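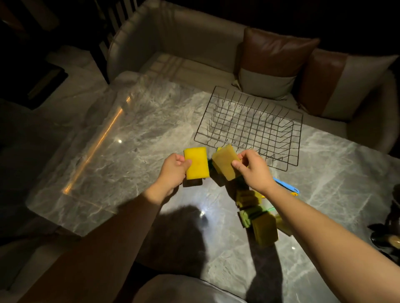 May 30, 2022

Zidudix tablet, carrier-locked unit from Balogun. Picked up where I left off in March.

Updated to the build Balogun pushed over the weekend. Download went fine on wifi, install took 31 minutes, two reboots. The data plan screen now shows up in settings but it still asks for the old access point name. Typed in the new one by hand and it registered after about 10 seconds. Left it on that.

Tethering to the Kilen handset: works over Bluetooth, drops over USB. Same cable is fine with the other handset, so I don't think it's the cable. Tried three times, dropped each time when the screen went off. Turning off sleep on the Kilen gets around it – not something a customer would do.

Signal at the Drorthorpe bench is poor as ever, so ignore any speed numbers from there. Redo by the window.

Still to check: calendar sync, whether the SIM lock message comes up with a foreign SIM, battery overnight with data on. Charger is in the second drawer, please put it back.

2 shares | 3 comments

benchrat: USB drop happens on mine too, older build.

tk_08: Which access point name did you use?

benchrat: The one on the Balogun insert, all lower case.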